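Section 4. Comparing Grippers on the Footwear Bench

This section covers the side-by-side test of two grippers on the same arm. Complete Section 3 (arm mounting and camera check) before you start. Allow a full morning for the first comparison. Later ones go faster.

Revised 2023-12-11 by Marlene Gagnon. Replaces the October draft, which had the wrong force setting in step 9.

4.1 What you need

The arm, mounted and homed
Titham ribbed-finger gripper with its cable
Zolow flat-pad gripper with its cable
Idska controller, with the bench profile loaded
Footwear set and shoe rack
Hex key from the mounting kit
Log sheet, one per gripper

Both grippers use the same mounting plate. The cables look alike but are not the same. The Zolow cable has a collar near the plug.

CAUTION: Turn off arm power at the controller before you plug in or unplug a gripper cable. Pressing Pause does not turn off power to the wrist.

4.2 Fitting the first gripper

1. Move the arm to the Service position and turn off arm power.

2. Hold the gripper against the wrist plate with the cable socket facing the elbow. Start all the screws by hand, then tighten them in a cross pattern.

3. Plug in the cable and clip it along the forearm. Leave enough slack for the wrist to turn both ways.

4. Turn arm power back on. Select Tool, then Detect. The gripper name should come up on the controller screen. If it reads Unknown, see 4.6.

5. Run Open and Close three times with nothing between the fingers. Listen for scraping.

NOTE: The Titham fingers bend inward a little at the tips when they close on nothing. The Zolow pads should meet flat. If they don't, loosen the pad screws and set them again.

4.3 Setting up the bench

6. Stand the rack on the table and put the shoes for the run on its shelf. Slides and soft shoes can share the shelf. It is fine for them to overlap, and at least part of the run should be done that way. 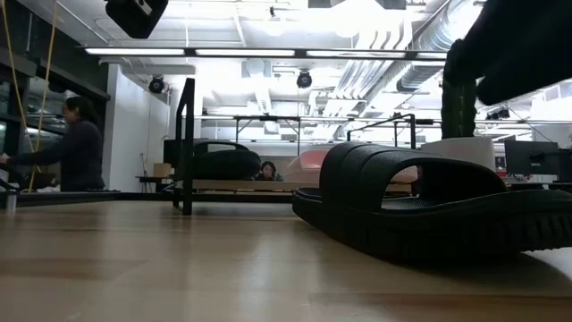
7. Check that the arm can reach every item on the shelf without the forearm touching the rack posts. Jog it by hand at low speed. If a post is in the way, turn the rack and save the new rack position under Bench, Fixtures.

8. Open the fixed camera view on the controller. The front edge of the shelf should be clear of the arm when the arm is at Ready. Do not move the camera between grippers. If it gets bumped, repeat the camera check in Section 3 and start the comparison over.

4.4 Running the picks

9. Set grip force to 16 and finger speed to 40 on the controller. Use the same two values for both grippers, even if one of them seems to want more.

10. Load program 319. It runs 200 pick attempts and stops by itself at the end. You will be asked to reset the shoes at intervals. Put them back by hand, in any order.

11. For each attempt, mark the log sheet with one of these:

H - held until released
S - slipped after lifting
M - missed, nothing lifted
D - dragged another shoe along

If a shoe slips and also drags another one, mark D. Write the grip point (strap, side, heel or toe) next to the mark. Do not leave it for later.

12. When the program stops, save the run under the gripper name and turn off arm power. Change to the second gripper and repeat from step 2, using a new log sheet.

CAUTION: Keep your hands off the shelf until the status light on the controller is green. The arm can start moving again as soon as the camera finds a shoe.

4.5 Reading the results

Compare the H marks first, then look at where the misses happened. A gripper that does well on straps may do badly on low, rounded soles, and the total will hide this. The Compare page sorts the saved runs by grip point if you have entered them.

Slides deserve a separate line. The open strap lets one finger pass through, so a hold on the strap says little about how the gripper handles a closed shoe.

Marlene's own log sheets are in the binder marked Ó Ceallaigh. They follow the older layout, with no D column, so drags were entered there as S.

4.6 If something goes wrong

Gripper reads Unknown: Turn off arm power, check that you have the right cable, and reseat it. Run Detect again.

Fingers stop halfway: Look for a lace or loose thread caught at the base of the finger. Remove it with power off.

Camera does not find a dark shoe: Glare from overhead lights can cause this. Change the exposure under Camera, Light, and write the new value on both log sheets. A run already in progress has to be repeated.

Program stops with Reach Error: The rack has moved. Go back to step 7.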